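Chapter 4
Working Limits and Floor Marking

Before a humanoid robot is given a task at a table, the work area has to be set out. Rules differ from site to site, but most cover the same ground: where the robot may stand, where people may stand, and who can stop the work. The boundary should be marked on the floor so that it can be read at a glance.

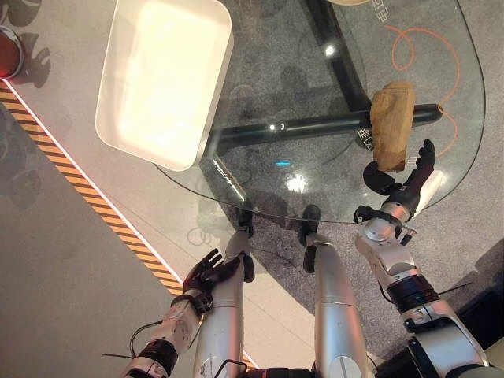
Dariusz Pietrzak

Yellow-and-black tape is the usual marking for a hazard boundary. It warns people but does not stop them, so it must be backed by a written procedure. Cables on the floor should be noted in the same procedure, along with any glass surface within reach of the arms.

At the Pirneck workshop, the procedure runs to 2 pages and is signed again each March. Section 4.1 goes through it line by line. Section 4.2 deals with hand speed and grip force.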